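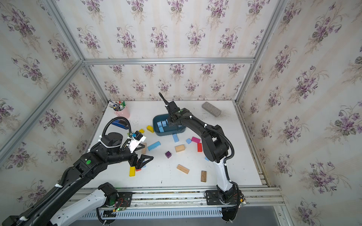 Light blue cubes in the teal bin, pink pen cup in the far corner.

Clalell: a data card for tabletop tidying

Clalell is all about putting small things back where they belong! Blocks go in bins, pens go in cups, and everyday desk clutter stays on the table to keep things interesting. Version date: 2018-02-18.

What you get
564 tidying sessions, 81 of them set aside for testing. Each one has a short text note listing the objects and where they should end up.

The table
White top, violet-print wallpaper on the walls. We love the wallpaper, and it makes a lovely busy background for pale cubes.

Known gaps
Lids are missing from the object list until November. Cup and bin names follow the older Illik list, so "tub" and "bin" mean the same thing.

Found a mislabeled block? Please send it in, we fix those first!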